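Kelechi Onuoha Would Like Fewer Adjectives

4 min read

Kelechi Onuoha has written 2,000 obituaries and claims to have cried at only one of them, which was for a dentist.

"I'd never met him," Onuoha says. "His wife sent me a list of every boat he'd ever sunk. She'd put the boats in order of how much she liked them."

Onuoha spent the first half of a working life on the copy desk of the Trastisley paper, where death notices came in by fax and went out with the spelling fixed. When the paper dropped the desk, the families kept calling. Now they pay for a draft, two rounds of changes and what Onuoha calls "a firm conversation about the word beloved."

The firm conversation comes up a lot. "Everybody's beloved. Fine, I believe it. But you're paying by the line, and I could use that space for the boats."

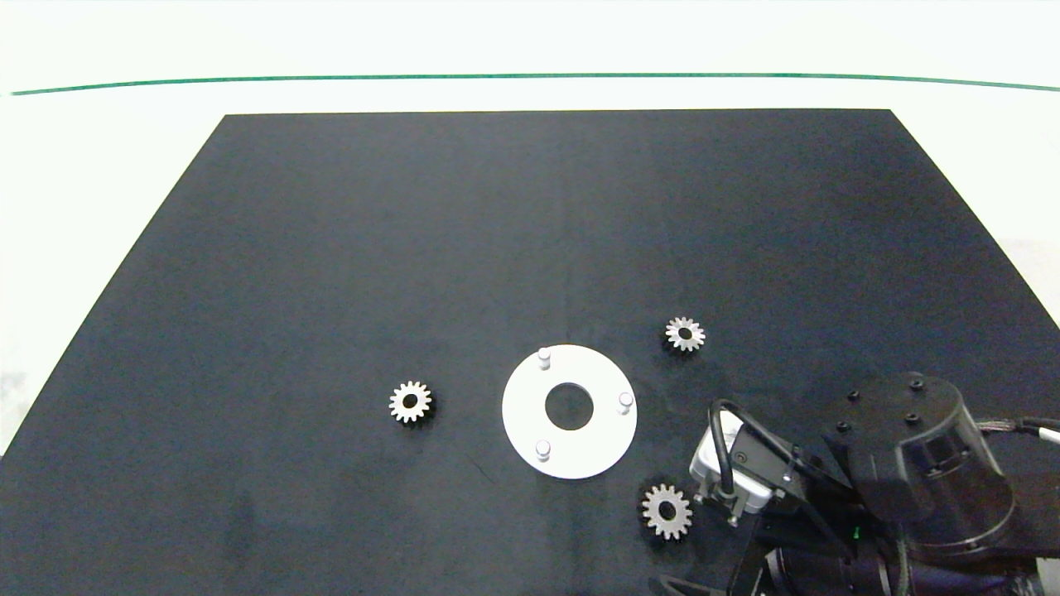
A white disk on a black mat.

Most clients arrive with too much or too little. One son in April handed over a résumé and asked for it to be "made sad." A pair of sisters wrote separate versions of their mother and refused to read each other's. Onuoha stitched the two together, and both sisters called to say theirs had come out best.

Then there's the matter of survivors. Second wives, first wives, a cousin who was left out of the last one and has been keeping score. "I've had a family spend four days on a comma. The comma decided whether somebody was a stepson."

Length is another fight. Onuoha likes to stop at 1,000 words and will go over for a good feud or a long career in plumbing. Hobbies get checked. "They tell me he loved fishing. I ask when he last went. There's a pause. So we say he owned a lot of fishing gear."

Does the job make a person gloomy? Onuoha thinks about it long enough to finish a sandwich.

"It makes you nosy. I sit next to people on the bus and wonder who's going to get the accordion."

Onuoha's own obituary is written and in a drawer, and gets shorter every year. The current draft gives the name, the town and a correction to something the paper ran about a parade.

Last updated 15th September

Related
Dewulf Chapel Reopens With Its Old Organ
What Goes in a Death Notice, and What It Costs
The Lundier Family Plot: Three Generations, One Hedge
Reading Aloud at a Funeral Without Rushing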